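Tiered work shelf

A tiered work shelf is a low shelving unit whose top surface doubles as a table. Small parts, trays and half-finished pieces sit on the upper level, and whatever is needed next is kept on the level below. The type is found in packing rooms, repair shops and light assembly areas.

Sellers make large claims for it. A catalog issued by Fivico in January promised that the layout would "end searching for parts" -- a claim for which the company gave no test results. The Stalley pattern, 90 cm high, is sold on much the same promise.

Color

Bright yellow is a common finish. It is usually said to make dark parts easier to spot, and black casings do stand out against it. Glossy paint also throws back overhead light, a drawback that sales material tends to skip. 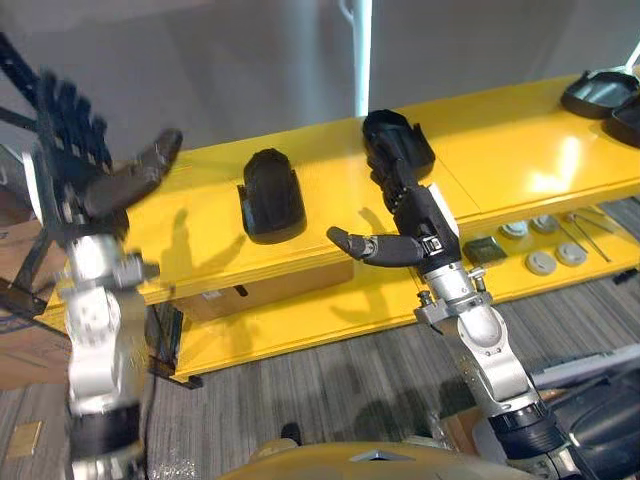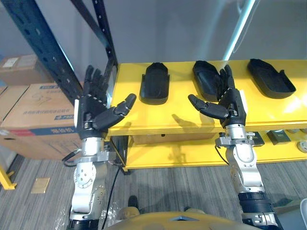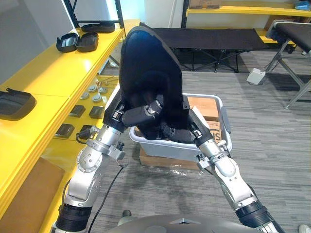
Yellow shelving with a glossy finish in all three views; black casings in the first and last.

Use

Shell-shaped casings are awkward to store. They do not stack well unless they are made to nest, and a top shelf fills up quickly. Indon advises no more than 4 open trays per level, though it does not say how it arrived at the figure.

Bins are often kept at floor level beside the unit. Raising them on a flat carton is a cheap habit that saves a little bending, but cardboard sags under weight and is a poor long-term base.

Price

The Amato version, in 2 tiers, was listed at $600 on Apr 9, 2024. Whether it does anything a plain painted bench would not is open to doubt.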